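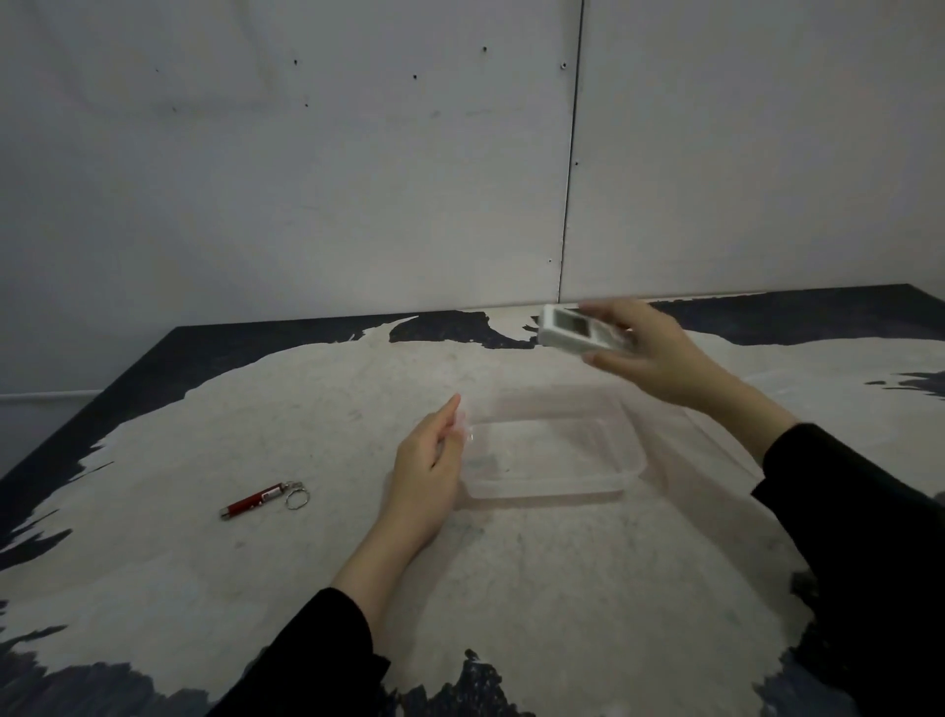

Pemodura Property Trust – preferred redemption and the Lirnel vote

Forum: REITs and Real Estate Securities
Thread started 2/7/20

capstack_reader
Has anyone worked through the supplemental proxy for the Lirnel portfolio sale? Pemodura is selling 42 suburban office buildings to Irkum Capital for $456 million, which includes assumption of the mortgage on the Lirnel North campus. The holders of common get a vote. The Series B preferred does not, according to the company, on the theory that this is an ordinary disposition and not a sale of substantially all assets.

My question is narrow. The articles supplementary for the Series B define a "Fundamental Disposition" by reference to share of net operating income, not book value. On book value the Lirnel assets are well under the threshold. On NOI I am not so sure. If the definition is met, the company has to offer redemption at par plus accrued. The B is trading at a discount, so this matters.

tenor_mismatch
What is the threshold in the articles? I have the original offering document but the definition there just points to an exhibit.

capstack_reader
80 percent of trailing four-quarter NOI, measured at signing. Exhibit 3.4, second page.

gl_basis
Then you don't have a case. Lirnel can't be anywhere close to that. They still own the downtown towers and the two Naidu joint ventures.

capstack_reader
The Naidu ventures are unconsolidated. The exhibit says NOI "of the Company and its consolidated subsidiaries." Equity-method income doesn't count. Take those out, take out the towers under redevelopment that produce nothing at the moment, and the denominator gets a lot smaller.

gl_basis
Two of the towers are under redevelopment. The third is leased and paying. You are treating the whole downtown segment as zero.

capstack_reader
I am not. The third tower is in my number. It has a large tenant in free rent until August, and the exhibit uses cash NOI, so the straight-line rent gets backed out. That is where most of the difference comes from.

parvalue
Where do you see cash NOI? I read the same exhibit as GAAP NOI with an adjustment for lease termination fees. "Cash" appears only in the heading of the coverage ratio, which is a separate test.

capstack_reader
Paragraph (c), last sentence. "For purposes of this definition, rental revenue shall be recognized as received."

parvalue
Found it. I was in (b). I withdraw that, although I would note (c) starts with "except as otherwise provided in Section 6" and Section 6 has its own treatment of rent abatements. Somebody should read those two together before buying anything.

tenor_mismatch
Section 6 deals with abatements from casualty and condemnation. Free rent at the start of a lease is a concession. I don't think a court would stretch it.

gl_basis
A court won't see it. The preferred is held in small pieces, the discount is a few dollars a share, and the cost of litigating would eat the spread. Even if capstack is right on the text, who brings the claim? The company knows this. They also have an opinion of counsel, see page 186 of the proxy.

capstack_reader
Page 186 is the opinion on the common vote under state law. It says nothing about the Series B. I looked for a second opinion and there isn't one in the filing. One may exist and not be filed.

gl_basis
You're right, it is the state law opinion. I still think the economics defeat you.

ratebase_tom
Different angle. Why would Pemodura not simply redeem? The sale brings in cash, the B is their most expensive paper after the mezzanine, and the call date has passed. My guess is they take out the B by choice and the definition never gets tested.

tenor_mismatch
The credit facility gets paid first. The mandatory prepayment clause sweeps net proceeds from any asset in the borrowing base, and nearly all of Lirnel is in the base. What is left after the sweep, the assumed mortgage and closing costs is not enough to retire the B unless they redraw. Redrawing to redeem preferred needs lender consent.

ratebase_tom
Didn't know about the consent. Is that in the 2018 amendment?

tenor_mismatch
Yes, in the restricted payments covenant. It was looser before that.

parvalue
There is a plain disclosure issue here apart from who wins on the definition. The proxy gives segment NOI on a GAAP basis only. A holder of the B cannot run the test from the filing without making assumptions about the free rent. capstack, how did you get your cash figure?

capstack_reader
From the lease abstract in the rating agency presale for the tower loan. It gives commencement, abatement period and starting rent. I assumed straight-line over the full term with the stated bumps. I come out slightly over the threshold, with a margin thin enough that one wrong input moves it back under. I would not call it a strong position.

gl_basis
That is the first thing in this thread I agree with entirely. At that margin, management's number will be the number.

parvalue
Possibly. I wrote to investor relations and asked for trailing cash NOI by segment and whether the board made a determination under Exhibit 3.4. The reply said the company "does not comment beyond its public filings." I have asked again and cited the paragraph.

ratebase_tom
Does the B get anything if Irkum walks? I saw a reverse termination fee mentioned.

capstack_reader
The fee goes to the operating partnership. No special treatment for the preferred. Also, the test is measured at signing but the redemption offer is triggered by closing, so if Irkum walks there is no offer at all.

tenor_mismatch
I hold a small position and will keep it for the coupon. Not adding on this. If parvalue gets a segment table back, please post it here and I will rerun the math with the Section 6 reading both ways.

parvalue
Will do. Record date has already been set for the common, so I expect an amended proxy or nothing.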